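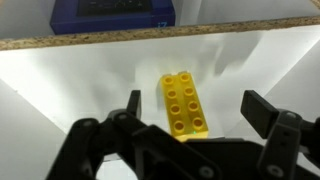
June 30, 2023
By Leif Eklund
18 shares | 5 comments

When I rang the head of Tveit, the small mobile operator that has served the islands and the coast road for as long as most of its customers can remember, she asked if I would mind waiting while she shut the window, as there was a ferry coming in and we'd never hear each other. It was a friendly start to what I had expected to be a rather guarded chat.

The talk, of course, is all of Jetix. The bigger network has been linked with Tveit for months, and last week the two firms admitted they were discussing a sale.

"We are talking, yes," she told me. "We've talked before, and we've walked away before. I'd be telling you fibs if I said it was signed, and I'd be telling you fibs if I said it was nothing."

She wouldn't be drawn on price, though I did try more than once. What she would say is that Jetix wants the whole company, and that her board would be happier keeping a share of it. "They have the shops and the money," she said. "We have masts on hills where they've never bothered to send so much as a van. That ought to be worth something, and I've told them so."

I asked about the masts, many of which are rented from Serau under a deal with 3 years left to run. Would a new owner keep them all going, even the lonely ones? She took her time over that.

"I want it written down," she said. "If you live in Irnholm there are 2 bars of signal on a good day and you're grateful for them. I don't want somebody in an office looking at a map and deciding those people can manage without."
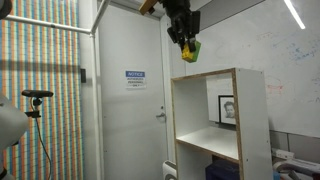 What it means for customers

Most readers who have written to me want to know about their bills, so I put that to her too. Nothing changes for now, she said, and anyone partway through a contract would keep their price until it ends, whoever owns the firm by then. After that she could make no promises – and I rather liked her for saying so.

Staff are another worry. Tveit employs over 5 dozen people, a good many of them in the call centre above the harbour. "They've been asking me in the corridor," she said. "I tell them what I've told you, which isn't a lot, and then we have a coffee."

The two sides meet again in July. She has promised to ring me afterwards, ferry permitting.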